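Gradia 3 review: tracking and trajectory cleanup for hand-held gripper recordings
By Erlinda Tiongson
Tuesday, June 6, 2023

Gradia takes video from a hand-held gripper, works out where the gripper was at each moment, and writes out a path and finger width that you can train a policy on. I have used version 3 since March on tabletop pick and place work. Before that I used Baluyot, which is free and does most of the same job with more typing.

I ran 31 recordings through both programs with the same calibration file. Most were made on a pale wood-grain table with a green plush toy as the object to pick up. Wood grain is a fair test for visual tracking. There is plenty of texture, but one stretch of it looks a lot like the next, and window light washes part of it out.
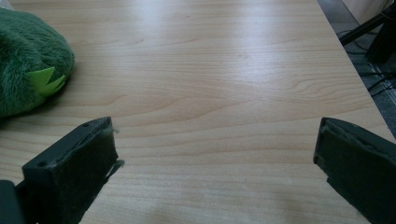 Setup and calibration

The installer worked the first time on Linux. Calibration uses a printed board and takes 6 minutes if you already know how to hold it. The manual is thin on this point. It tells you to move slowly but not how far to tilt, and my first two attempts were rejected with the same error code and no explanation.

You also have to draw a mask over the fingers so the tracker ignores them. Gradia suggests one for you. On our gripper it covered the hard parts of the fingers well and missed the ragged edges of the pads, so I widened it by hand. The mask saves with the calibration and I have not touched it again.

Tracking

Gradia lost its position in 3 of the 31 recordings. Baluyot lost it in more, mostly when the camera came down low over the table and had little else to look at. Gradia holds on better in that case if some of the background stays in view. With the floor and a black stand showing past the table edge, it picks up points there and keeps them.
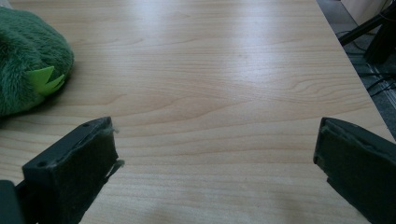 Cables on the floor are fine as long as they stay put. If someone kicks one during a recording, the path jumps by a small amount and Gradia does not flag it. I found this by plotting the height of the gripper over time and seeing a step. A warning for this would be easy to add, and I have asked for one.

Finger width comes from a separate estimator. It is steady when the gripper is wide open and noisier near closed, where soft pads squash and the fingers can get closer than the model expects. You can set a lower limit in the config. The default is too high for padded fingers.

Export and speed

Export to Castano format works. Export to Jiteo also works, but the timestamps come out in milliseconds and Jiteo wants seconds, so you need a short script. The longest recording I tried had 2,680 frames and finished while I was getting coffee. Batch mode runs overnight without trouble, though one bad file stops the whole queue.

Should you get it

If you record a few demonstrations a month, stay with Baluyot. If you record every day, the better tracking at low heights is worth the license. I would wait for the next update if you depend on Jiteo.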